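Workard: second interim report, Pino workshop

3. Work since October

The arm is bolted down beside the shared bench and the wrist camera is connected. Most of this term went on the grip. The first fingers, cut to the Kirkov pattern, slipped on anything wrapped in film, so we changed to a hooked tip.

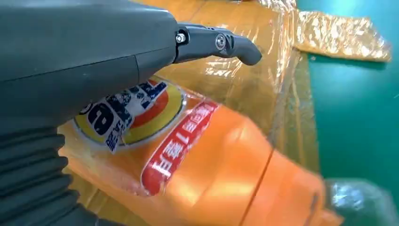
Finger travel is now limited in software to 71 mm. We ran 114 attempts with mixed household packets and logged each one by hand. Bottles lying on their side gave the most trouble, as the camera loses the outline when the film reflects the ceiling lights.

3.1 Bench layout

The table stays green for now. A matt cover is on order from Carhuamaca. 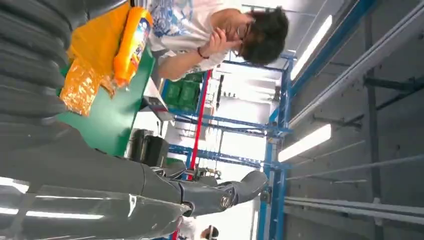
Figure 2. Orange bottle and shiny bag on the green table, 11th May.

Still to do: cable ties, a second lamp, new log sheets.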